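Oiling a secondhand table – how long before people can eat at it?

elikem_a
Bought a used dining table through the Furcombe classifieds and sanded it back over two evenings. Put one coat of hardwax oil on it in April and my in-laws arrive in 7 days. The can says 12 hours between coats and then goes quiet on the subject of gravy. Can I get a second coat on and still feed people?

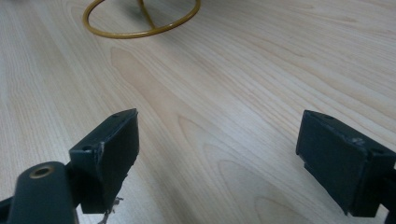
I'm going for pale. My wife's one instruction was "please don't make it orange," and I've already used up my goodwill with the bathroom shelf.

OdoiNii
Second coat tomorrow, thin, then leave it alone. You can eat at it after a couple of days if you use placemats. Full cure takes longer than your in-laws will be staying, I hope.

trinis_joe
Disagree. One coat is plenty on a table that isn't getting abused. Every extra coat goes a bit yellower, and then you're back to the bathroom shelf.

OdoiNii
One coat is plenty until somebody puts down a glass of red wine. I've met in-laws.

trinis_joe
So hand out coasters. We've had one coat on ours for years, with children.

K. Antwi
What grit did you stop at? If you went really fine the oil can't get in and the second coat will just sit there being sticky. I did a desk to 500 once and spent a month peeling envelopes off it.

elikem_a
Stopped at 180 when my arm gave out. So laziness has saved me?

K. Antwi
Looks like it. 180 is fine. Put the second coat on with a lint-free cloth, wait ten minutes, then buff off everything you can. When you think you're done, buff some more.
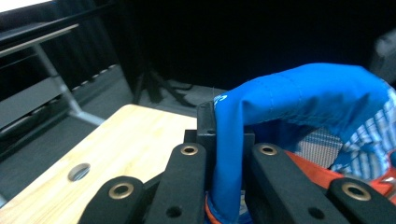
Also, lay the used rags out flat outdoors to dry, or soak them in water before you throw them out. Oily rags in a heap can catch fire on their own. I know it sounds like something an uncle made up.

Ayuba
Seconding the rags. And open a window – the smell hangs around and it goes badly with fish.

trinis_joe
Still say one coat.

elikem_a
Noted, Joe. Going with two thin ones and placemats. If it turns orange I'll be posting from the garage.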